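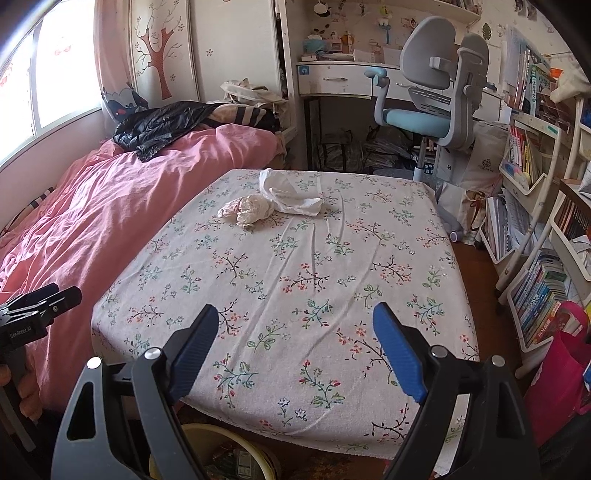 The gripper over the flowery tablecloth, blue pads open. Cloth ball and plastic bag at the far end.

marrowfat_24
Evening all. I've been teaching the Stalik arm to fold and tidy by hand-held gripper, and I'm up to 798 demos, bless my wrists. It copes nicely with cloth but goes to pieces over crumpled plastic bags. Would you carry on to 2000, or change something first?

tinpot
Change something! I did a great heap of mine the same way on the same table and all it learned was my table. Swap that cloth for a plain one now and then – and move the bag away from the fabric for a good share of the goes, as they're touching in your picture and that's a hard start for any beginner.

oldgreywhistle
I'm going to disagree, kindly. Touching is what real mess looks like, and a patterned cloth is no bad thing. I'd put the hand grippers down and drive the arm itself by remote for the bags. It's slow, I grant you (my Pamer kit lags something dreadful), but you feel what the arm can and can't reach.

tinpot
Slow is putting it mildly. I managed 24 in an afternoon by remote and needed a lie down!

marrowfat_24
Thank you both, lovely to have the company. I'll try three sessions with the bag on its own first, and then a few by remote if I can borrow a controller – does anyone know if the Salcedo one pairs with a Stalik?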